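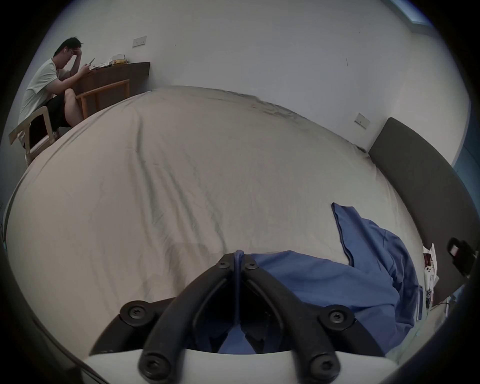
My grandmother could make a bed in the time it took her to tell you what was wrong with the way you made yours. She snapped the sheet out once, walked around the mattress, and it was done, and I have been trying for most of my adult life to work out how she got the corners to stay put. So when my editor asked whether I'd like to spend a few weeks finding out if a machine could do the bedroom yet, I said yes before she had finished the sentence (and then had to call back to ask about the deadline).

The short answer is no, though it's a friendlier no than the one I would have gotten a few years ago.

Start with the vacuum, the one household robot most of us have met. It lives on the floor, and the floor is a kindly place for a machine: flat, hard, and more or less where you left it. A bed is another matter altogether. Push on a duvet here and it rises over there. Pick up a T-shirt by the hem and you're holding something with no top, no bottom and a sleeve that has gone missing. People who work on this problem talk about cloth the way sailors talk about weather.

Jaltent, a small company that started out building sorting arms for commercial laundries, spent its first two years on towels alone. Towels are rectangles, they have two sides, and they still took two years. The company's demonstration arm, which it calls Lalia, can now fold a stack of 28 of them without a person stepping in, and I'll admit I clapped, by myself, in a room full of engineers eating lunch. Then someone handed it a fitted sheet and we all went back to our sandwiches.

What has changed lately is where the lessons come from. A person picks up a gripper, pistol-style handle and all, and does the chore with it, pinching a corner of blue cloth above the bed in an ordinary bedroom, and the recording becomes something for a robot to study. Turcotte, which collects this kind of material from real homes, told me that 500 tries at one simple task is a decent beginning and that 3,000 is better. That's a lot of laundry! I thought of my own kids, who have had at least as many chances to learn.

I tried it for an afternoon, with a shirt, and felt like I was wearing oven mitts and doing embroidery. You don't notice how much your fingertips are telling you until there are two stiff jaws out in front of them. By the end I could get a shirt off the mattress and into a sort of parcel, and I was prouder of that parcel than I probably should have been.
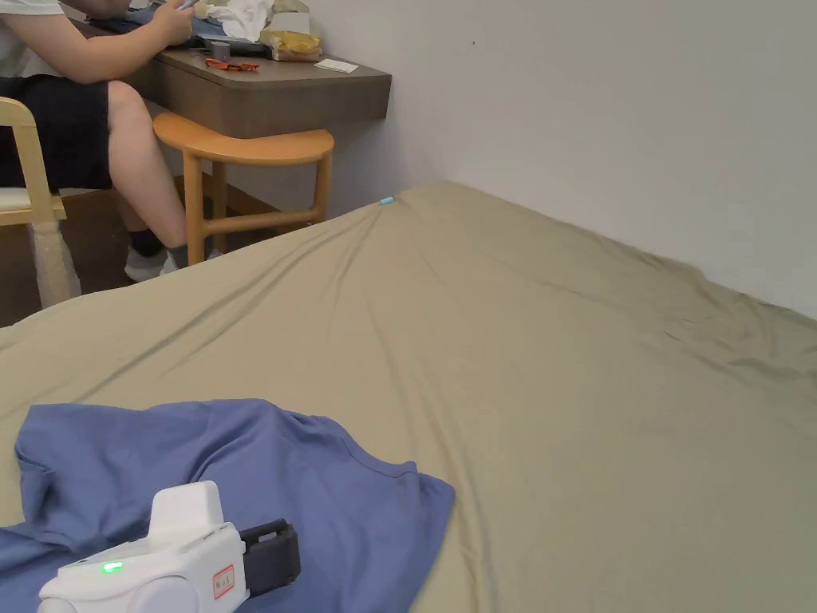
The trouble with corners

Making a bed properly asks for things robots find hard all at once. You have to find an edge, hang on to it, and pull just enough, while the far side of the sheet is slipping off where you can't see it. Istard, a competitor of Jaltent's, brought out a two-armed machine in November that will draw a duvet up toward the headboard and pat it flat. It took 537 seconds on the morning I watched. I timed myself at home afterward and won easily, but I'd had coffee and it hadn't.

Still, I came away fonder of the whole business than I expected to be. There's something touching about so much patience being spent on a wrinkled sheet and a shirt dropped on top of it, work that most households have never thought of as skilled.

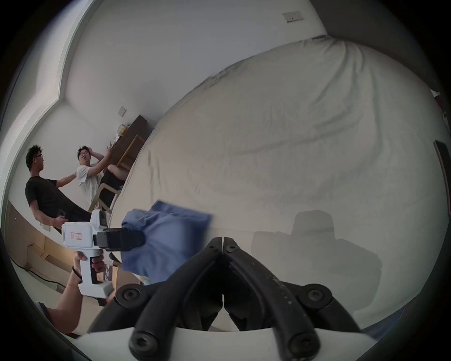
Vilhjálmur Eyvindsson thinks I'm being too generous. The bed is the wrong place to start, he told me over a long phone call, and a machine that could only carry the clean clothes from the dryer to the right room would sell far sooner than one that can do corners. He would buy it himself, he said, and go on making his own bed badly.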